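Clavlow Drafting Lab — Unit 5 handout
Neutral files and why we love them

Every CAD program stores a model in its own way, so moving a part from one to another needs a go-between. STEP is our favorite! It carries real solids, and it keeps assemblies together too.
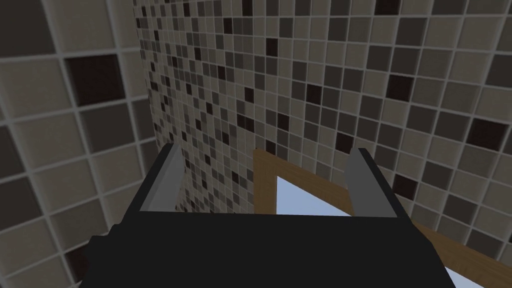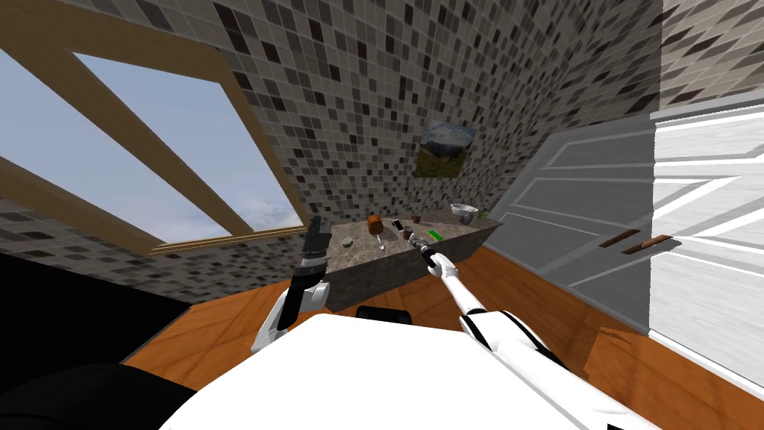
What gets lost when a part is saved as STL?
The curves. STL keeps only flat triangles, so a smooth cylinder comes back as a ring of facets, and units are dropped as well.

Try it with the Dretel bracket: export it 2 times, coarse and fine, then compare. Our coarse one had 412 triangles and the fine one 904 — big difference on the fillets!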